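Why do things get scratched?

I've got a lunch box that used to be as shiny as a new coin. Now it looks like a cat has been ice skating on it! So I went off to find out what a scratch really is, and I found out heaps.

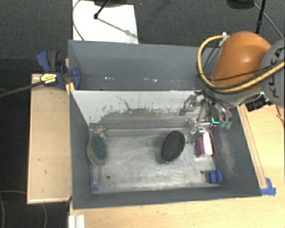 Let's start small. Really small. Everything around you is made of tiny bits called atoms, and they hold on to each other. In some things they hold on very tightly, and we call those things hard. In other things the grip is a bit weaker, and we call those soft. When something hard gets dragged across something softer, it pushes the softer stuff out of the way and leaves a little ditch behind. That ditch is your scratch.

You can try this at home with a candle (an old one, and please ask first). Press your fingernail into the wax and pull. See the groove? And did you notice the curl of wax under your nail? Your nail is harder than wax, so the nail wins. Now try your nail on a drinking glass. Nothing! Glass is harder than you are.

People who study rocks use this trick all the time. They have a list of minerals that goes from 1 to 10, and anything on the list can scratch the ones below it. Talc is number 1, and it's so soft it feels like soap. Quartz is number 7. Diamond is number 10, right at the top, and the only thing on the list that can scratch a diamond is another diamond.

Quartz is the sneaky one, I reckon. Most beach sand has lots of it, and dust often has some too. So when you wipe your sunglasses on your sandy T-shirt, you're rubbing hard little grains all over a soft plastic lens. Ouch! Rinse them under the tap first and they'll stay clear for much longer.

One scratch doesn't do much, but they add up. Say you slide your lunch box in and out of your school bag 300 times. Each slide rubs away a speck so small you'd never see it. After a while the colour goes dull in the places that rub the most, usually the bottom and the corners. Grown-ups call this wear. You'll find it on stair edges, on the knees of your jeans, and on the slide at the park, where lots and lots of bottoms have polished the middle.

Wait, polished? Yep! Polishing is scratching too. If the grains are tiny enough, the scratches are too fine for your eyes to pick out, and light bounces off in a nice neat way. Big rough scratches send light off in all directions, and that makes a surface look cloudy or grey.

If you want to go scratch hunting, take a torch and make the room a bit dark. Hold the torch low down, nearly flat against an old spoon or a baking tray, and give it 15 seconds while you tip it back and forth. Little lines will pop up everywhere. My favourite spoon has one shaped like a lightning bolt, and I've been eating porridge with it for years without ever noticing.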